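Section 7. Snags, dropped items and stuck fingers

This section covers faults with the Dokton hand-held gripper when it is used on small, flexible items such as beads, chains and watch straps. Read it before you run any sorting task from the Dankwa task list. For charging and pairing, see Section 3.

7.1 Before you start

1. Check that every pivot pin on the finger linkages is flush. Stop if one stands proud of the arm.
2. Open and close the fingers five times with nothing between them. Movement should be even on both sides.
3. Wipe the finger pads with a dry cloth. Do not use alcohol.
4. Keep your free hand away from the linkages. The arms close toward the center and can pinch skin.

Note: Section 7 applies to firmware 46 and later. On older units, fault code 101 is shown as a steady red light.

7.2 Tangled strands

Bead strings cause more faults than any other item on the list. A strand picked up at one end will often bring something else with it, and on a soft surface the fingers can also take hold of the fabric.

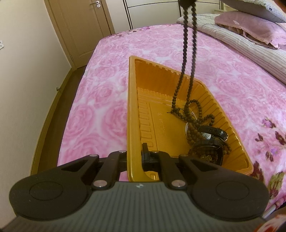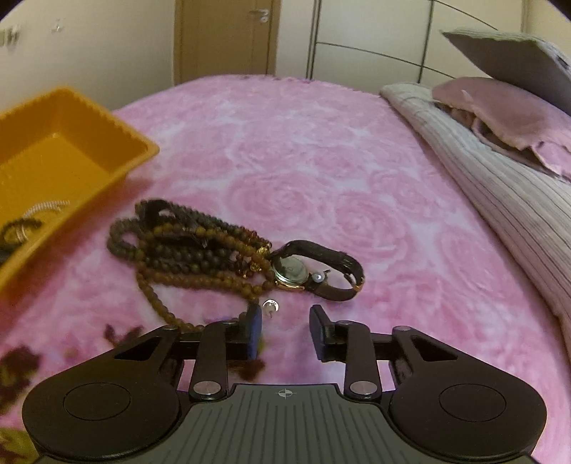

If a strand catches or the load feels heavier than it should:

1. Stop lifting. Do not pull or shake the gripper.
2. Lower the item until its weight is fully supported.
3. Open the fingers all the way and wait for the status light to turn green.
4. Back the gripper straight out, away from the pile.
5. Look between the pads and behind both linkages for loops of cord or chain. Remove them by hand with the power off.
6. Separate the items before you try again. Take watches out first – the straps and buckles hold on to everything else.

CAUTION: Never cut a strand under tension. In October a string parted during a trial at Brodbridge and a bead lodged behind the left linkage. The motor stalled and the unit had to be returned.

7.3 Fault code 101 (finger stall)

The gripper reports 101 when the fingers stop before reaching the commanded position.

1. Release the trigger and switch the unit off.
2. Turn it so the fingers point down and check for loose parts.
3. Move the fingers by hand through their full travel. Do not force them.
4. Switch on and run the open and close test in 7.1.
5. If 101 comes back, take the unit out of use and tag it.

Note: Pads and pins are wear parts. Replace both pads together after 2,000 cycles – a worn pad slips first on smooth metal.

7.4 Reporting

Keep the recording of any failed attempt, and log the item, the surface and the fault code. Send tagged units to Nhyira Mahama at Stutasico with a copy of the log.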